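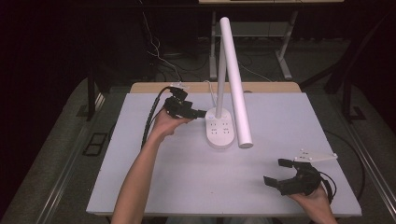 To: the Skunville home workshop list
Subject: Re: desk lamp with the outlets in the foot – worth it?
Date: 15/06/2024

Quick one before I have to run, quoting the question so people who joined after the list moved know what I'm on about.

> Hi all. Setting up a sewing and mending corner in the spare room and
> I have exactly one wall outlet on that side. Saw one of those lamps
> where the base is also a power strip. Two things in one, sounds great,
> but my last clip lamp was a disaster and I don't want to buy twice.
> Does the base slide around when you pull a plug? Does the cord get in
> the way? Would you put it on the table or on a shelf over the table?
> Machine, a small iron and a phone charger is all I need to run.
> Table is light wood, fairly shallow, up against the wall.

OK so. Have had the white one since October, the kind with the oval foot and outlets in the top of it, thin pole at the back, long tube of a light hinged up near the top. Use it most evenings. Short answer yes, with some buts.

Iron first. DON'T run the iron off it. Doesn't matter how small. Mine came with a sheet that says lamp and small electronics and I'd take that seriously, check what yours says. Iron goes in the wall, everything else can go in the lamp. If that means the lamp has to come out of the wall while you press, so be it, you won't be sewing at the same moment anyway. The machine, look at the plate on the bottom for the watts and compare with the lamp's sheet. Mine is a light little thing and well under. Charger, fine.

Sliding. Yes a bit. Straight up pull and the whole lamp wants to come with it, so one hand flat on the base, other hand on the plug. You get used to it in a day. I tried the sticky pads from the hardware place in Fundstead and they held fine but left marks on the finish when I peeled them, so no more of that.

What did help was a board. I've got a big light gray one, nearly white, lying right on top of the wood table and the lamp stands on that. Bonus – you can see what you're doing so much better. Dark thread on a pale board, dropped pins, snaps, all of it. On the bare wood I lost pins constantly. Somebody at the Ratanaporn fabric swap told me to try it and I put it off for months like an idiot.

Cord. Comes out behind the base so stand it with the cord side to the back of the table and it mostly stays out of your way. If your table is tight to the wall leave a little gap or you'll be bending the cord hard right where it meets the base, and that is how I killed the old one. Don't let it hang in a loop where a knee can find it.

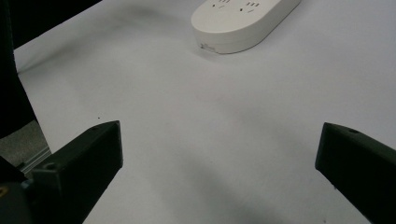
Lint is the other thing. Outlets that face up collect everything. Thread ends, fuzz, chalk dust. I unplug the lamp from the wall and go over the top with a dry brush every couple of weeks, never a damp cloth. Some people put those plastic kid covers in the ones they aren't using. Good idea, haven't done it yet. And keep your tea on the other side of the table please.

Also not every plug plays nice. The fat square chargers block the neighbor outlet. Slim ones are OK. If you only need two things plugged in then leave a space between them and you'll never notice.

Shelf or table – table. I tried it up on the stand behind my table for a week, the light was too far away and the cord wanted to dangle. On the table you can tip the arm so the end comes down low over the work, and for hand hemming that's what you want. I keep the base a little back from the middle, pole at the rear, and the arm reaching forward. Left handed people might want to swing it the other way, try both before you decide where the machine goes.

Price, I paid 50 at Gakuvton and it's the same there now, I checked. They also do a bigger one, didn't look at it much. Don't pay more for the color, the white shows scuffs but they wipe off.

Anything I forgot, write back to the list not to me direct, my inbox is at 715 unread and I will lose it. Somebody was also asking about bobbin storage and I do have opinons on that but it'll have to wait til tonight.

Oh and whoever has the list's rotary cutter, can it come back before the next swap, I have a quilt back to trim.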